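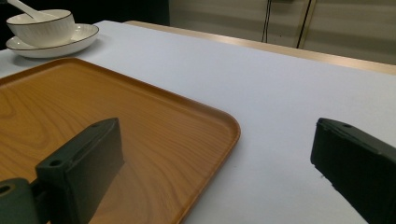 Ifigeneia Moschos wrote after last week's class that she always thought table manners were invented by rich people to make everyone else feel clumsy, and could we please spend some time on that. Yes! Gladly! I threw out my plan for week 6 and we're doing it now.

Week 6: Eating Together, and Who Made the Rules

She's partly right. A lot of the manners books that survive were written for people who wanted to get on at court, or at least look like they had. But read them slowly and you'll notice how much of the advice is plain housekeeping. Don't put a gnawed bone back in the shared dish. Wipe your mouth before you drink, because the cup is going to your neighbor next. When you share a cup, that stuff matters (I grew up with 3 brothers and one water jug, so I have feelings about this).

What changes over time is the amount of stuff on the table. For a long stretch of European history people brought their own knife and ate from a common dish, and the fork took ages to catch on outside Italy. Spoons are far older. Once everybody gets their own plate and their own glass, the rules drift away from sharing and toward handling your things properly, and that's where I think Ifigeneia's point really bites.

Please don't take this as the story of the whole world, though. Eating with the right hand from a shared platter has its own careful etiquette, and so do chopsticks. We'll get to both when we read the El Idrissi chapter.

For next time: read the Skutness handout, all 20 pages (the footnotes are the fun part, I promise). Then write 400 words on one rule you were taught as a kid. Who taught it to you, and what happened if you broke it? Grandmothers count as sources. Bring it on paper, please, my inbox is a mess.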